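Uvska gripper trials – readme

Last touched February 21, 2021. Notes are rough, ask if something makes no sense.

What's in the folder

Logs, wrist camera clips and a results sheet from the paper handling runs. Two finger sets compared on the same arm, same controller, same speeds. Set A is the stock Zokton pair, set B is the Stougaard pair we printed over the January break. Everything was done at the Brenordale bench.

400 grasps in total, split evenly. Paper only for this round. Cloth and film are a seperate folder, not finished.

Why paper

Because it's annoying. No stiffness, twists as soon as you lift it, and a finger that holds a block all day will drop a strip halfway to the bin. If a finger set copes with paper the rest is mostly easy. That was the theory anyway.

Files

runs.csv – one line per grasp, finger set, grip force setting, result
clips/ – wrist camera video, named by run number
calib/ – camera calibration, redo this if you move the bracket even a hair
notes.txt – my scribbles, spelling not guaranteed

Result codes: H = held to release point, S = slipped, M = missed the pickup, X = run stopped by hand. Don't fold X in with S. I did that at first and the numbers looked awful.

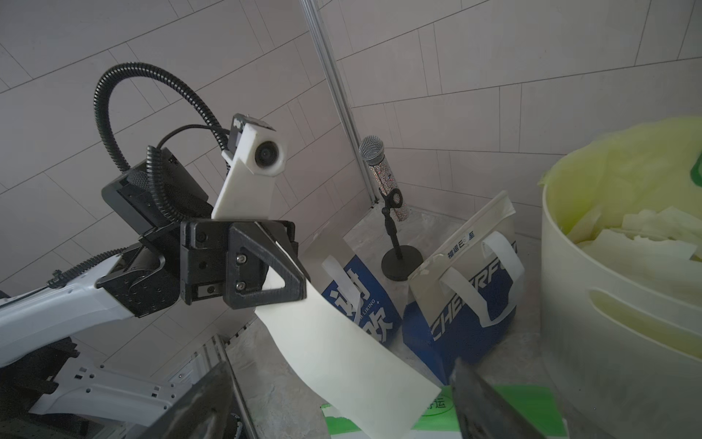
Paper strip in the two-finger gripper, camera bracket above, wrist camera view.

Fingers

The two sides don't match, one is a plain block and the other has the triangular cutout. Check the screws before every session. They work loose and you get a slip you'll blame on the software for an hour.

Grip force is logged as percent of max. Set A was run at 80, set B at 20. Not a fair fight on paper (sorry) but set B creases the strip at anything higher, and set A won't hold at anything lower. Full sweep is on the to-do list.

Numbers so far

Set B held 92 percent. Set A was well behind, see the sheet. Most set A failures are slips late in the move, once the strip starts to swing. Set B failures are nearly all misses at pickup, so that's a camera problem more than a finger problem.

Known problems

- Cable drag. Leave slack in the loop over the arm or it tugs on the wrist at full reach.
- Focus is fixed on the wrist camera. Close stuff is soft, fingertips especially. Don't use the tips for alignment.
- Glare on white paper washes out the edge detecton. Turn exposure down before you start.
- Clip times and log times drift apart in long sessions. Line them up on the gripper close event.

Using the data

Fine to use inside the Uvska project. Outside of it, ask Rozália Fodor first. She also has the print files for set B and the older bracket version, which doesn't fit this camera – don't print it.

To do

Force sweep, both sets
Rerun the X runs
Second light on the left
Finish the cloth folder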